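We use cookies to keep this site working. Accept / Manage

Posted in May by Imogen Rowbotham

# Nikville blocks-and-basket set

README, second pass. First one was out of date before I'd finished it. If something is wrong tell Darren or me, don't just fix it in your own copy.

## What's in it

1,346 clips of colored blocks on a cloth-covered table with a basket. Blocks go in the basket, come out of it, get moved from one spot to another, get lined up. Tidying up, more or less. Every clip has one start still, one end still and a short written instruction.

Folders:

- `clips/` the recordings
- `stills/` start and end, same number as the clip
- `text/` instructions, one per line, plain text
- `notes/` Glenys's remarks on odd clips, read these before you filter anything

## The things

Blocks: plain cubes. Red, green, blue. Color names in the instructions are always those words, no "crimson", no "lime". The green is a dark green, gets darker still in evening clips. Don't trust a simple color threshold on it.

Basket: woven wicker, shallow, rectangular. Braided rim, sides slope out a bit. Annotators wrote "basket", "tray", "wicker tray" and once "bread thing". All left in on purpose. Same object.

Cloth: off-white, hangs down over the front of the table. Not ironed. Has a yellowish smudge on it and some specks, these are not objects, please stop labeling them. Creases too.

## Instructions

Written by Rukhsana Siddiqui and Derek Sugden, separately, from the start and end stills only. So two per clip. Samples:

- put the green block in the basket
- move red closer to the front of the table
- take everything out and leave it on the cloth
- tidy up the blocks

"Front" means the side nearest the viewer. "Left" and "right" are the viewer's too. Derek did his first 12 the other way round, fixed now, but if you have the old Dunmore copy you have the bad ones. Delete it.

## Splits

Train and test only. 5 sessions held out for test, all from the Wednesday batch. No validation split, make your own. Don't split at random by clip, neighboring clips share the same cloth folds and you'll get numbers that look way too good.

## Known problems

- 2 clips have no end still. Listed in `notes/missing.txt`
- Block shadows fall mostly to the right, sometimes got outlined as part of the block. Glenys went through the worst of it
- "next to" is used very loosely, anything from touching to half a table appart
- basket position shifts between sessions, not recorded anywhere, sorry
- Hunness loader reads the text files fine, Cidosent one chokes on the blank line at the end. Strip it

## Using it

Internal and partner use for now. Ask before passing it on. If you write something up, give the set name and the version from the top folder, thats all we need.

## To do

Darren is redoing the outlines for the basket rim, the braid makes them wobbly. New outlines will go in their own folder and the old ones stay put so nobody's scripts break. Instruction text won't change in this version. Questions about wording go to Rukhsana, everything else to me.
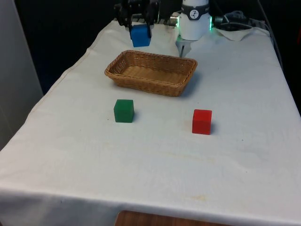

Clip numbers won't change either, so anything you've already got keyed to them is safe to keep.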